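How People Teach Robots With Their Hands
From the Young Visitors' Guide of the Findevley Learning Center, Seltville

Robots do not go to school, but many of them have teachers. At the Findevley Learning Center, adults teach robots to do small jobs such as sorting tools, folding cloths and closing jars. This page explains how that teaching is done.

Two ways to tell a robot what to do

For a long time, most robots followed a list of exact instructions. An engineer wrote down every move: go forward this far, turn this much, close the fingers now. A list like that works well in a factory where each part arrives in the same place every time. It works poorly on a messy table. If a spoon has rolled a little to the left, the robot may close its fingers on air.

The second way is to show the robot. A person does the job while the robot's computer saves everything that happens. One complete try is called a demonstration. After many demonstrations, the computer looks for patterns that connect what the cameras saw with how the arms moved. This is called learning from demonstration.

Showing by hand

Some robot arms can be made loose, so that a person may hold them and guide them gently. The feeling is a little like helping a younger child hold a pencil. Sensors in each joint measure how far it bends, and the computer stores those measurements many times every second.

Showing from a distance

Other arms are moved by remote control. The Center uses a set of controls called Clidari. The person who uses it is called the operator. The operator holds 2 handles, one for each arm. When the left handle moves, the left arm moves. When the operator squeezes, the robot's fingers close. This kind of control is also called teleoperation. "Tele" comes from a Greek word that means "far off," and it is the same "tele" found in "telephone."

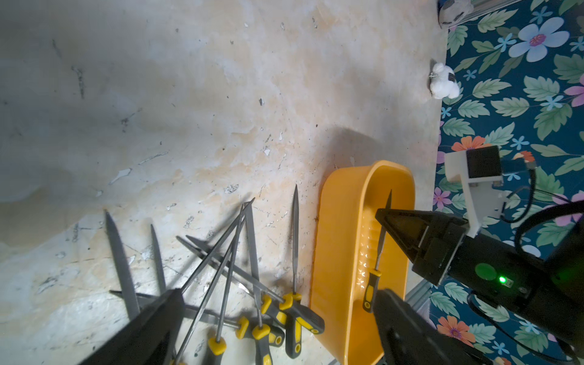 Sorting tools is a good lesson for a robot with two arms. The job has a clear goal, and everyone can agree on what a finished job looks like. Thin tools are also difficult to pick up. Needle files, which are used to smooth small pieces of metal or wood, are a fine example: when they lie across one another in a pile, the fingers must take hold of one without dragging its neighbors along. One file is in the orange-yellow basket, and nine are in the pile beside it. The operator must choose which to lift next, and the computer saves that choice along with the movement.

Where the robot looks

A camera near a robot's fingers moves wherever the arm goes. It gives a close view of the object to be picked up, although the fingers often hide part of it. A camera on the other arm can look from a different side. Together they tell the computer more than either could alone.

Why so many tries?

A demonstration is useful only if it is a little different from the last one. Operators move the basket, mix up the pile and begin again. For its first sorting lesson, called Pruitt, the Center saved 687 demonstrations. The next lesson will have 2,000.

Mistakes are saved as well. If a tool slips and the operator picks it up again, the robot has an example of how to recover. Tries that went badly wrong are marked, so that the computer does not copy them.

When the lessons are over, the operator lets go of the controls and the robot makes its own attempt. It may do well, or it may stop halfway – and then the operators record more demonstrations of the part it found hard.

Words to know

Demonstration: one complete try at a job, saved by the computer.
Gripper: the part of a robot that holds things.
Operator: the person who controls the robot.
Sensor: a part that measures something, such as how far a joint bends.

Try it at home

Ask a partner to close both eyes and hold out one hand. Guide the hand slowly to pick up a crayon and put it in a cup. Do this 12 times, and move the cup a little each time. Then let your partner try alone, with eyes open. Which parts of the job were easy to teach by hand, and which parts needed eyes?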